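Wash water logs for a small packing shed - paper or app?

lgreco_greens
Finally got our leafy greens line going at Skolosstead and I'm so excited! Question for the small packers: how often do you check sanitizer in the dunk tank? We do it every 60 minutes and write it on a clipboard.

ieuan_p
Congrats! We went to every 30 in July when the water gets dirty fast. Clipboard works great, and our auditor loves it.

canan_g
I'd disagree on paper. Ours got soaked twice and we lost a week of readings. A cheap tablet in a zip bag - best thing we ever bought.

ieuan_p
Pencil on waterproof paper, Canan! It survives anything. And pH matters more than how you write it down. Ours drifts up by lunch and then the chlorine hardly does a thing.

canan_g
OK, fair on pH. Still not giving up my tablet though.

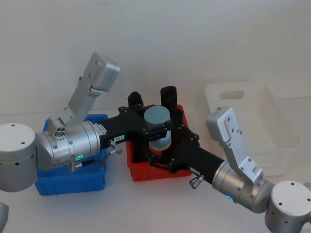 Three plastic bins in a row on the white table.

diane_o
Love this thread. Lorie, what are you using for test strips? I switched to a meter for 70 bucks and would never go back.

lgreco_greens
Strips for now, but a meter is going on the list tonight. Thanks, all!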